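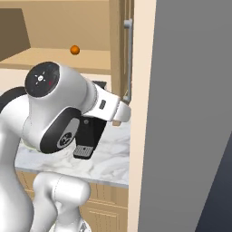 By Réjean Charbonneau | 28 Mar 2022 | Kitchen, How-To

How to Fix a Kitchen Cabinet Door That Won't Sit Straight

My kitchen cabinets went in the November we moved here, and one of the doors has been sagging ever since. You'd close it and it would drift back open, just enough to catch your sleeve. I lived with that for nearly 5 years (I know, I know) before I finally got a screwdriver out, and the whole job took me less time than making lunch!

So if you've got a crooked door, grab a Phillips screwdriver, a pencil and a couple of wooden toothpicks. You may not need the toothpicks, but keep them handy.

First, check that you have the modern kind of hinge, the one with a round cup sunk into the back of the door and an arm that clips to a plate inside the cabinet. Mine are from Flokex, but they nearly all work the same way. Old-fashioned butterfly hinges don't adjust, so this won't help you there.

Step 1. Tighten everything

Open the door and snug up every screw you can see on both hinges. Go gently, especially in particleboard. On my worst door this alone fixed half the problem.

If a screw just spins and never bites, take it out, dip a toothpick in wood glue, push it into the hole and snap it off flush. Use two if the hole is really chewed up. Let the glue dry overnight and put the screw back in.

Step 2. Move the door side to side

Look for the screw on the hinge arm that's nearest the door. Turning it swings that corner of the door left or right. Give it half a turn, close the door, look, and go again. If the door leans, turn only the top hinge or only the bottom one. I always forget which way is which, so I put a pencil mark on the plate before I start – it saves me a lot of muttering.

Step 3. Move it in or out

The screw at the back of the arm sets how far the door stands off the cabinet. On some brands you loosen it, slide the door and tighten it again. On my Flokex ones it's a little cam that you just turn.

Step 4. Move it up or down

Loosen the screws on both mounting plates, the ones above and below the arm. Hold the door with your free hand, nudge it where you want it, and tighten. A helper is great for this one. My neighbor held the tall pantry door for me, and I'd still be there otherwise.

Step 5. Stick on fresh bumpers

Those little clear dots in the corners get hard and fall off. I bought a sheet of Tijani ones and did all 11 doors. Wipe the corner with rubbing alcohol first and let it dry, or they'll slide around.

Next time I'll get into drawer slides, which are a whole other headache.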